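Tracing former pupils of Skakard School: project report
Houda Younis and Pejman Shokri
Submitted Jan 4, 2026

1. Background

Skakard School closed its old building when it merged with Losell, and the leavers' records were split between the two offices. Our project was to build one searchable list of former pupils and to see how many entries could be matched to a working email address. Our supervisor was Setareh Esfahani.

2. Sources

We worked from 16 leavers' registers, the printed reunion booklets and a spreadsheet kept by Hamidreza Pakzad, who ran the last two reunions. The registers give a full name and form. The booklets often give only a married name, and this caused most of our problems later on.

3. Method

Each register was typed up by one of us and checked by the other. We then sorted the names by leaving year and removed repeats. Where two entries had the same surname and initials we kept both unless the form also matched. In November we wrote to everyone who had an address in the spreadsheet – 300 people in all – and asked them to confirm their details and say whether we could share them with classmates. 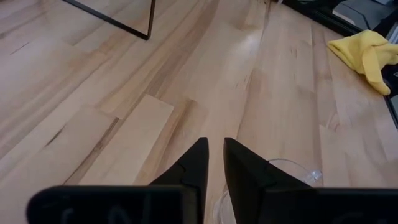 Figure 1. The two black gripper fingers, with pointed tips.

4. Results

The final list has more than 700 names. We had 245 replies to our message, and most people agreed to be listed. A few asked for their year to be shown but not their email address, so we added a separate column for this. The two earliest registers have the weakest coverage, as the spreadsheet holds almost no addresses for those years.

5. Problems

Spelling was the main one. The same pupil could appear under three versions of a name, and Keyvan Kermani helped us check the doubtful ones against old form photographs. We also lost time by starting with separate files – these had to be merged by hand.

6. Further work

The list should be checked once a year. The Nirach branch of the school has its own registers, which we did not have time to type up.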